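Search this site
Enter keywords
Search

Wurncombe Village Hall Trust
Annual Premises Safety Inspection: Checklist and Comments

Date of inspection: February 3, 2021
Inspected by: Lutz Reuter, Ehlers Premises Services
Areas covered: entrance and car park, main hall, stage and store, small meeting room, kitchen, toilets, boiler cupboard
Areas not covered: roof void (hatch padlocked, key not available)

Key to results
S = satisfactory
A = action required, see comment
N = not applicable or not inspected

1. ENTRANCE AND CAR PARK

1.1 Surface of car park free of holes and loose material: A
Comment: The tarmac has broken up beside the drain cover nearest the road. The hole is to be filled before the hall reopens for evening lettings. A cone has been placed over it in the meantime.

1.2 External lighting: S
Comment: Timer is still set to summer hours and should be altered.

1.3 Ramp and handrail: S

1.4 Main doors open fully and close without force: A
Comment: Left-hand leaf drags on the mat well. The bottom hinge has dropped. This was noted in the previous report and remains outstanding.

1.5 Steps marked with contrasting edge: S

2. MAIN HALL

2.1 Floor sound, level and clean: S
Comment: Two boards by the radiator have been refixed to a good standard.

2.2 Seating stacked safely: A
Comment: Chairs had been stacked higher than the notice on the wall permits. Hirers should be reminded of the limit when keys are collected.

2.3 Maximum occupancy notice displayed: A
Comment: The notice gives a figure of 86, while the hire agreement gives 40 for the same room layout. The Trust must confirm which figure is supported by the current fire risk assessment and correct the other. Until this has been done the lower figure applies.

2.4 Curtains labelled as flame retardant: S

2.5 Windows and window restrictors: S
Comment: The pole for the high windows is missing its hook. Windows must not be opened by standing on the sills.

3. STAGE AND STORE

3.1 Stage steps secure: S

3.2 Store tidy, with clear access to the distribution board: A
Comment: Access was blocked by the Gurndale Players' scenery. The space in front of the board must be kept clear at all times, whether or not the hall is in use. The Players have been written to separately.

3.3 Ladders inspected and tagged: A
Comment: The wooden step ladder carries no tag and one tread is split. It has been withdrawn from use and should be disposed of.

4. FIRE SAFETY

4.1 Extinguishers in place, in date and sealed: S

4.2 Alarm test record up to date: A
Comment: No entries appear after August. If tests were carried out they were not recorded. Weekly entries are to resume at once, including during periods when the hall is closed to the public.

4.3 Emergency lighting: S

4.4 Final exits unlocked and unobstructed: S

4.5 Fire action notices legible: S
Comment: The notice in the small meeting room still names the former assembly point and needs replacing.

5. KITCHEN

5.1 Worktops and sinks clean and undamaged: S

5.2 Cooker and extraction: S
Comment: The Trenetti cooker was serviced under the existing agreement and the certificate is on file. The filters are due to be changed at the next visit.

5.3 Portable electrical appliances tested and labelled: A
Comment: The toaster was not on the appliance register. It should be added or removed from the premises. Appliances left behind by hirers must not be put into general use until they have been tested.

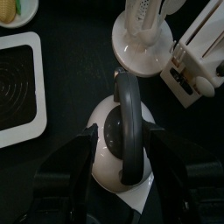

5.4 Flexes and plugs in good condition: S
Comment: The extension lead behind the refrigerator is unnecessary and should be taken away, as there is a free wall socket within reach.

5.5 First aid box stocked and in date: A
Comment: Burn dressings are out of date. Remaining contents complete.

5.6 Hot water temperature notice at sink: S

6. TOILETS AND BOILER CUPBOARD

6.1 Emergency cord in accessible toilet hangs freely to floor level: A
Comment: The cord had been tied up out of reach. It was released during the inspection. A small sign asking users and cleaners to leave it hanging is recommended.

6.2 Infrequently used outlets flushed weekly: A
Comment: The flushing record could not be found. All taps are to be run and the record restarted.

6.3 Boiler cupboard free of stored items: S

6.4 Boiler service certificate seen: S

7. RECORDS

7.1 Accident book available: S

7.2 Asbestos register available: S
Comment: The register dates from 2000 and does not cover the rear extension. A fresh survey is advised before any building work is started.

7.3 Insurance certificate displayed: S

Items marked A should be signed off in the hall log book as they are completed. Items 1.4, 2.3, 3.2 and 4.2 are to be dealt with first. Questions on this report should be sent to the inspector in writing, quoting reference 892.

Wurncombe Village Hall Trust | Contact the bookings office | © Wurncombe Village Hall Trust | Back to top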